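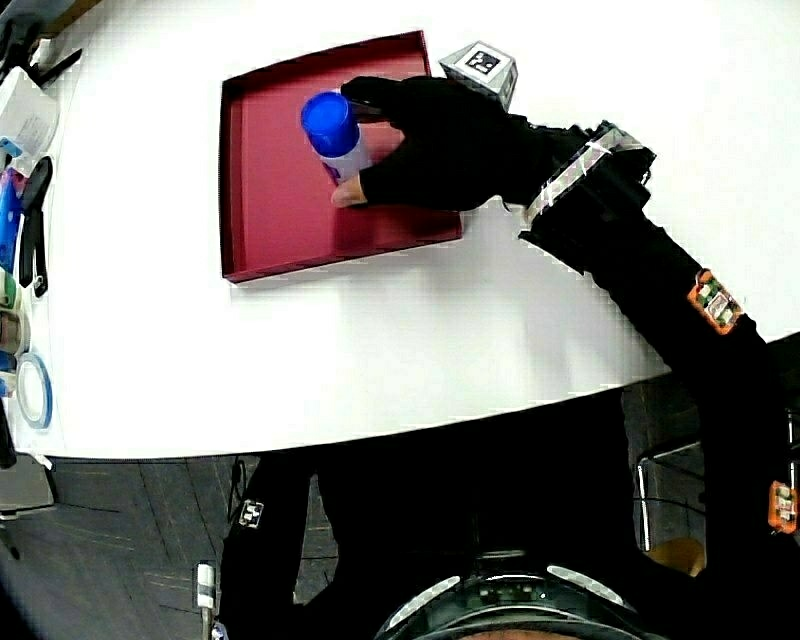
A capped bottle in a red tray.

Refill Labels Should State the Batch, Not the Brand
By Lempi Suominen

Most refill schemes for household cleaners print the brand name large and the batch code small, if they print a code at all. I think the order should be reversed. A customer who refills a bottle four times has four batches in it, diluted into one another, and the label describes only the first.

Prudura's shop on the harbor road keeps 13 bulk drums. Each drum is changed when empty, and the concentration of surfactant may differ between fills within the supplier's tolerance. For dish soap the difference is trivial. For descaler it affects contact time, and the printed instructions assume a fixed strength.

Farhad Asadi has argued that a batch sticker at every fill adds cost and litter. The cost is real. A thermal label printer runs $868, and a small shop will notice it. A grease pencil and a blank panel on the bottle would do the same work for almost nothing.

The panel needs 3 entries: product, batch, fill date. Shops should keep the matching drum log for at least 30 months. A recall without that log means asking every customer to discard everything, including the bottles the scheme was set up to save.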